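Drostari Grasp Studio 2 review: good tooling, oversold planner

Drostari says version 2 of Grasp Studio will take you from raw hand-held gripper recordings to a working pick policy in an afternoon. I gave it two weeks and 190 recordings of phone cases, and I have a policy. I would not call it working yet.

Setup was painless, I'll give them that. The importer reads Nurolance logs without a converter, syncs video to finger width by itself, and the timeline is quick even on my old laptop. Ridwood's editor still takes 14 clicks to trim one episode. Drostari takes 2.

Then I turned on the automatic labels, and my mood changed.

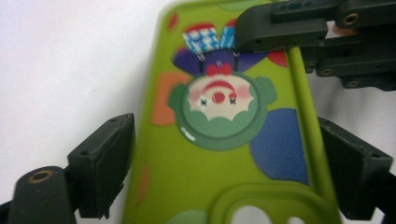
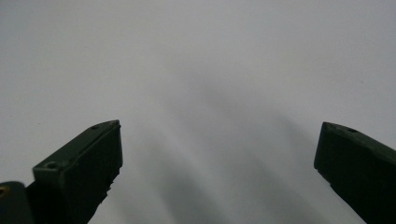

The grasp detector is the feature the whole upgrade price hangs on, and it leans far too hard on finger width. Closed on something means held, wide means free. Fine for foam blocks. With a thin part you need the software to look at the pixels, and I'm not convinced it does much of that. A lime-green case with a clown printed on it, clamped between black fingers on plain white, should be the easiest positive in any dataset, and it still came back at low confidence in my run. The open fingers over bare pale surface gave me the opposite trouble: the soft gray shadows between them were marked as a candidate object. Raising the threshold cleared the shadows and took a good number of real grasps with them.

I relabeled 40 episodes by hand and retrained. That helped more than any slider in the settings panel, which tells you where the effort should have gone.

The planner is the weaker half. It draws lovely approach paths in the preview, then picks wrist angles that put a finger straight into the raised camera rim. There is a keep-out tool, but it only takes boxes, and they don't rotate with the part. The open-source Yadav planner has handled that since July – for free, if you can stand config files.

Buy it for the importer and the timeline if you record a lot. For labels and planning I'd wait for a patch, and I'd want to try it on my own data before paying for another year.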